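FOR IMMEDIATE RELEASE
Thu 9 January

Rindivstead Robotics Club opens its kitchen table challenge to every high school in the county

Hi everybody, Hae-won Yang here, faculty advisor to the Rindivstead Robotics Club. I usually hand the press release off to one of the seniors, but they're all busy breaking (and then fixing) their code this week, so you get me instead!

The big news first. Our spring contest, which we've been calling the Vatcombe Table Challenge after the building we meet in, is going open. Up to now it's been a club thing, with our own kids competing against each other on Tuesday nights for bragging rights and a very ugly trophy. In May we're inviting any high school team in the county to join us, and we have room for 200 students. As of this morning 183 have put their names down, so if your school is thinking about it, please think quickly.

The whole contest runs in simulation. That was a money decision when we started, I won't pretend it wasn't. A pair of decent robot arms with real hands costs more than our entire budget for the year, and a school laptop costs us nothing because the kids already have one. But I've come to love it. A freshman can crash an arm into a table forty times before dinner and the only thing hurt is her pride. She hits reset and goes again.

Teams write the control code for two arms, each with a black robotic hand, and they get a table with kitchen things on it and a list of jobs to do. Clear the board. Put this in that. Pass something from one hand to the other without dropping it (this one causes a lot of yelling). The jobs get harder through the day and the final one stays secret until the teams sit down. 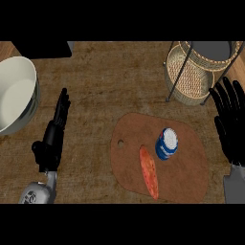 Our practice table is what the students have been working on since the fall, and it's the one visiting teams will get in their starter pack. The favorite task by a mile is what the kids call "the lunch run." There's a speckled orange-red sausage and a little blue can with a white top, both sitting on the cutting board, and both have to end up in the woven baskets over on the right. It sounds so easy! The can stands up straight and a hand can close around it from the side, but the sausage lies at a slant, so the wrist has to turn to match before the fingers ever get close. Then you've got to decide if you want the lower basket or the upper one, and which arm gets the job. We've had teams argue about that for an entire evening. The big white bowl is a whole separate task, and I'm not giving away any hints on that.

I asked Ronaldo Lacson, our student captain, for a quote, and he gave me this: "When I joined I thought the hard part would be the grabbing. It's the letting go. You open the hand too early and your can is on the floor, you open it too late and you've dragged the basket with it. I've lost more points on letting go than on everything else put together." He's a junior, he wrote the scoring script for this year, and he'd like everyone to know that yes, it has been tested.

Some nuts and bolts for coaches. Teams can be any size up to six. Each school can enter 2 teams. You don't need your own robot, and you don't need any past contest experience, though at least one person on the team should be comfortable writing a little code. The simulator is one our club put together and named Undia (the kids voted, I stayed out of it), and it'll run on most school laptops if you close your other tabs. There's no entry fee. Lunch is on us, and there will be a vegetarian option this time, I promise.

We're also holding open practice on Tuesday evenings at the Vatcombe building from now until the contest. Come by and try the table, even if you haven't signed up. Parents and little brothers and sisters are welcome too, and reporters most of all! The students love showing this stuff off and they're a lot better at explaining it than I am.

To register a team or set up a visit, ask for me at the Rindivstead High front office, or catch me at practice.

Hae-won Yang
Faculty Advisor, Rindivstead Robotics Club

Recent news from the club
Undia update: faster resets and a fix for the sticky thumb
Meet our new freshmen
Bake sale results and a big thank you
Tuesday practice moves to the upstairs room
Ronaldo Lacson named student captain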